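Ultum 그리퍼 핑거 교체 및 점검 키트 (주방 작업 셀용)

탁상형 로봇 팔에 달린 2지 평행 그리퍼의 핑거와 패드를 현장에서 교체할 때 쓰는 키트입니다. 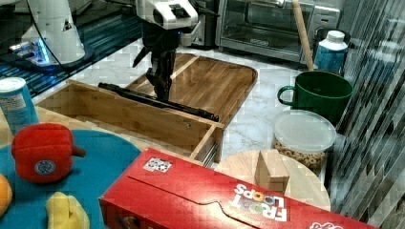 조리대처럼 물건이 많은 곳에서 쓰는 그리퍼는 빈 작업대에서 쓰는 것보다 패드가 빨리 닳습니다. 손잡이 달린 컵, 얇은 판, 봉, 종이 상자처럼 모양이 제각각인 물건을 번갈아 잡다 보면 패드의 한쪽 모서리만 먼저 깎이고, 그때부터 봉 종류가 잡은 자리에서 돌아가기 시작합니다. 본 키트에는 핑거 한 쌍과 패드, 체결 부품, 케이블 정리 부품이 들어 있어 그리퍼 본체를 공장에 보내지 않고 셀 안에서 정비를 끝낼 수 있습니다.

제품 정보
제품명: Ultum 핑거 교체 및 점검 키트
제조: Zunine
국내 공급: Skustska
구성품 수: 13종
색상: 검정
페이지 최종 수정: 2026년 8월 16일

구성품
핑거 좌우 한 쌍
탄성 패드 (표준형)
탄성 패드 (봉 파지용, 세로 홈 있음)
핑거 고정 볼트
스프링 와셔
위치 결정 핀
손목부 보호 링
케이블 클립 (접착식)
케이블 밴드 (벨크로식)
육각 렌치
틈새 게이지
영점 확인용 블록
점검 기록 카드

볼트와 와셔는 예비 수량을 포함합니다. 나사 고정제는 운송 규정 문제로 동봉하지 않으니 중강도 제품을 따로 준비해 주십시오. 고강도 제품을 쓰면 다음 교체 때 볼트 머리가 뭉개지는 경우가 있어 보증 대상에서 제외합니다.

적용 범위
Ultum 계열 손목 플랜지를 쓰는 2지 그리퍼 전 모델에 맞습니다. 구형 플랜지(핀 구멍이 하나인 것)에는 변환판이 필요하며 변환판은 별도 판매입니다. 플랜지 종류는 손목부 커버를 분리하면 볼 수 있습니다. 구멍이 두 개면 그대로 장착하시면 됩니다. 흡착식 그리퍼와 3지 그리퍼에는 사용할 수 없습니다.

교체 시기
파지 동작 900회마다 패드 상태를 눈으로 확인하고, 홈 깊이가 틈새 게이지의 얇은 날보다 얕아졌으면 교체합니다. 횟수와 관계없이 다음 증상이 있으면 바로 점검하십시오.
봉이나 막대를 들어 올릴 때 한쪽 끝이 처진다.
핑거를 완전히 닫았는데 끝이 맞닿지 않고 위쪽만 닿는다.
같은 물건인데 닫힘 위치 값이 매번 달라진다.
파지 후 손목을 돌리면 핑거 뿌리에서 딱 소리가 난다.
마지막 증상은 패드가 아니라 고정 볼트 풀림이 원인인 경우가 많습니다. 패드를 주문하기 전에 볼트부터 조여 보십시오.

교체 순서
1. 팔을 정비 자세로 옮깁니다. 손목이 작업대 가운데 위에 오고 핑거가 아래를 향하는 자세가 작업하기 편합니다.
2. 핑거를 끝까지 벌린 다음 제어기에서 구동 전원을 끕니다. 베이스의 상태 표시등이 켜져 있으면 제어 전원이 남아 있을 수 있으므로 표시등만 보고 판단하지 말고 전원 플러그까지 분리합니다.
3. 핑거 아래에 수건이나 매트를 깝니다. 와셔가 서랍 레일이나 조리대 틈으로 들어가면 찾기 어렵습니다.
4. 고정 볼트를 반 바퀴씩 번갈아 풀고 핑거를 곧게 아래로 뺍니다. 옆으로 비틀면 위치 결정 핀이 휩니다.
5. 플랜지 면을 마른 천으로 닦습니다. 부스러기나 기름때가 남아 있으면 핑거가 기울어진 채 고정됩니다. 굳은 고정제는 플라스틱 주걱으로 긁어냅니다.
6. 새 핀을 꽂고 새 핑거를 올립니다. 안쪽에 L, R 표시가 있습니다. 손목 쪽에서 내려다본 방향이 기준입니다.
7. 볼트를 손으로 끝까지 돌려 넣은 뒤 렌치로 조입니다. 조임값은 동봉된 카드에 적혀 있으며 플랜지 세대에 따라 다르므로 해당 줄의 값을 쓰십시오.
8. 패드를 끼웁니다. 봉, 주걱 손잡이, 밀대를 주로 잡는 셀에는 세로 홈 패드를, 상자와 용기를 주로 잡는 셀에는 표준 패드를 권합니다. 좌우에 서로 다른 패드를 섞어 쓰지 마십시오.
9. 주변을 정리하고 전원을 다시 연결합니다.

영점 확인
핑거를 교체한 뒤에는 반드시 영점을 다시 잡아야 합니다. 확인용 블록을 핑거 사이에 두고 저속으로 닫은 다음, 제어 화면의 열림 폭이 블록에 새겨진 값과 같은지 봅니다. 값이 다르면 영점 메뉴에서 보정하고 처음부터 다시 확인합니다. 보정을 두 번 해도 값이 맞지 않으면 핑거가 기울어져 있을 가능성이 큽니다. 5번으로 돌아가 플랜지 면을 다시 닦으십시오.

이어서 실제로 쓰는 물건 가운데 가장 긴 것을 하나 골라 시험합니다. 긴 봉은 무게중심에서 조금만 벗어나 잡아도 패드에 비트는 힘이 걸리므로 체결 상태를 알아보기에 좋습니다. 낮은 높이에서 들고 잠시 멈춘 뒤 내려놓는 동작을 몇 차례 반복하고, 볼트에 표시해 둔 선이 어긋났는지 확인하면 됩니다. 시험할 때 서랍이 열려 있으면 봉 끝이 앞판이나 옆판에 걸릴 수 있으니 닫고 하십시오.

케이블 정리
손목에서 베이스로 내려오는 케이블은 여유 있게 고리를 만들어 두어야 합니다. 너무 팽팽하면 손목이 돌 때 커넥터가 당겨지고, 너무 늘어지면 조리대 위의 컵이나 캔에 걸립니다. 클립은 팔 관절의 회전축에 가까운 쪽에 붙이고, 움직이는 관절을 가로질러 밴드로 묶지 마십시오. 정리를 마친 다음 손으로 팔을 양쪽 끝까지 움직여 보면서 꺾이는 곳이 없는지 살핍니다. 오븐 등 열이 나는 기기 뒤로 케이블을 넘기는 배치는 피해야 합니다.

일상 관리
패드는 물을 적신 천으로 닦고 말립니다. 알코올을 자주 쓰면 표면이 굳어 미끄러워집니다. 시리얼이나 밀가루를 다루는 셀에서는 핑거 뿌리 틈에 가루가 끼므로 부드러운 솔로 털어 주십시오. 압축 공기는 가루를 손목 안으로 밀어 넣기 때문에 쓰지 않습니다. 베이스 밑의 매트도 한 번씩 들어서 닦고, 제자리에 돌려놓은 뒤 베이스가 흔들리지 않는지 확인합니다. 베이스 위치가 조금이라도 바뀌었다면 작업 좌표를 다시 등록해야 합니다.

함께 주문하는 부품
구형 플랜지 변환판
세로 홈 패드 9개 묶음
예비 볼트 세트
Ó Súilleabháin 베이스 클램프 (상판 두께 47mm까지)

베이스 클램프는 돌이나 인조석 상판에 구멍을 뚫지 않고 베이스를 고정할 때 씁니다. 상판 아래에 서랍이 있는 경우 클램프 턱이 레일과 닿지 않는지 먼저 재 보고 주문하십시오.

배송 및 교환
재고가 있는 경우 결제 다음 영업일에 출고합니다. 세로 홈 패드는 현재 묶음 단위로만 판매하며 낱개 판매는 10월에 시작합니다. 포장을 뜯지 않은 키트는 교환할 수 있습니다. 패드를 한 번이라도 장착한 경우에는 교환이 되지 않습니다. 문의하실 때 손목부 커버 안쪽의 일련번호와 플랜지 사진을 함께 보내 주시면 맞는 부품을 확인해 드립니다.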